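Chapter 4
Sorting Things Out: How We Group and Label

Before you read on, clear a space on your desk and tip out whatever is in your pencil case or top drawer. Now put things that belong together next to each other. Go ahead, it takes a minute!

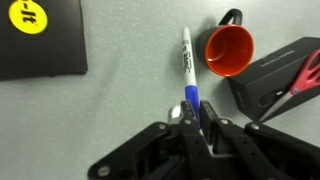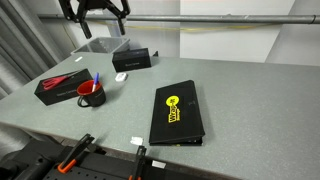

Did you sort by color? By size? By what each thing is for? Whatever you picked, you used a rule, and you probably started using it before you could have put it into words. A marker can go with the pens because it writes, or with the long thin things because of its shape, and both answers are good ones. The rule depends on what you want the groups to do for you.

This chapter is about those rules. We call a set of groups, plus the rule that makes them, a classification. Libraries run on classifications, and so do grocery stores, hospitals, and the folders on your phone. People were making them more than 2,000 years ago, when early writers tried to put every animal they knew into some kind of order, and the arguments that followed are still great fun to read.

We will start small. In Section 4.1 you will meet the Hillard Hardware store, where 28 kinds of screws have to fit into 18 drawers. Which ones should share? You will try two different plans and find out which one a customer in a hurry would thank you for. Section 4.2 moves to the town of Kuveck and its seed library – a wonderful place where neighbors swap beans and squash every March – and looks at what happens when one item fits in two groups at once. Tomatoes will cause trouble. They always do.

Section 4.3 brings in labels. A good label is short, easy to read from where you stand, and means the same thing to everyone who uses it. You will write labels for a mixed box of 100 buttons, trade boxes with a partner, and see how many of your partner's choices you can guess.

Words to watch for in this chapter: classification, category, property, overlap, label.

Keep your sorted desk the way it is if you can. You will need it again for Exercise 3, and it helps to have your first rule written on a scrap of paper next to it.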